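Findum Community Help > Home and Garden > Furniture

Legs wobble on plastic side table

flumine608
I have a white plastic side table from Demeck, the kind with push-in legs. Two of them have started to turn in their sockets and the top leans when I set a lamp on it. I paid 19 dollars for it, so I don't want to spend much. Can I glue the legs and still get them out when I move in February?

porchlight
Don't glue. Wrap plumber's tape around the top of each leg, four or five turns, and push it back in with a twist. Mine has held since last summer.
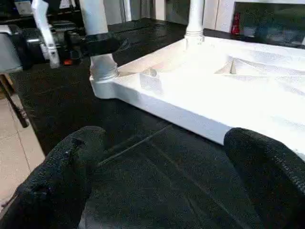
Will the tape still hold if the socket itself is cracked?

Tape won't fix a crack. It pushes outward and the split gets longer. Put a hose clamp around the socket if there is room for one, or ask Demeck for a new top.

gus_t
had the same table, threw it out. get a wood one

flumine608
Used the tape, five turns on each leg. The lamp is back on it. Thanks.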